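Plalleo – corpus de listas de la compra y notas de cocina

Versión 4. Léeme antes de abrir nada, por favor; ya sabemos que no lo vas a hacer, pero la súplica queda por escrito.

Qué contiene

Transcripciones de notas domésticas en español: listas de la compra, recados pegados a la nevera, recetas a medio copiar y alguna amenaza relativa al último yogur. Cada nota ocupa una línea del archivo notas.tsv, con siete columnas separadas por tabuladores. El tabulador fue una decisión de Jamshid Nikzad, que había visto lo que la gente hace con las comas.

Columnas

id: número de la nota. Hay saltos. Son notas retiradas a petición de sus autores y no vamos a renumerar.
texto: la transcripción tal cual, faltas incluidas. «Guevos» es «guevos».
soporte: papel, cartón, sobre, servilleta u otro.
mano: cuántas caligrafías distintas aparecen en la nota.
tachado: lo que se lee debajo de una tachadura, si se lee.
mes: solo el mes. En enero abunda la palabra «acelgas»; en febrero ya no tanto.
dudas: comentarios de quien transcribe. Es la columna más entretenida y la menos útil.

Cómo se transcribió

Cada nota pasó por dos personas que no se hablaban entre sí, al menos sobre la nota. Los desacuerdos los resolvió Parvaneh Esfahani, cuya paciencia con las abreviaturas ajenas tiene un límite que encontramos en marzo. «Pan r.» sigue sin resolver: puede ser rallado, redondo o rústico. 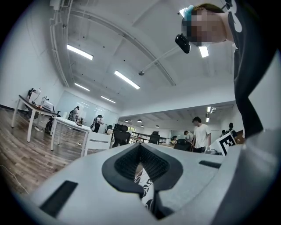 Limitaciones

El corpus no representa a nadie en particular. Once hogares aportan la mayor parte del material y uno de ellos compra una cantidad de alcaparras que altera cualquier estadística. Si calculas frecuencias, quita antes el hogar 7 o acepta las consecuencias.

Los precios son los que apuntó cada cual, con el optimismo habitual. No sirven para estudiar la inflación. Nos lo han preguntado ya varias veces.

Los nombres propios se sustituyeron por iniciales falsas. Los nombres de mascotas se conservan.

Uso y licencia

Uso libre para docencia e investigación, citando Plalleo y la versión. Para usos comerciales, escribe a Subira Rotich, que contesta por las mañanas.

Cambios de esta versión

Corregida la codificación de las eñes – otra vez.
Separadas las notas pegadas por error en el lote Queiroz.
Eliminada una receta de croquetas que resultó estar copiada de un libro.

Pendiente

Revisar el lote Joludau, escrito casi entero a lápiz.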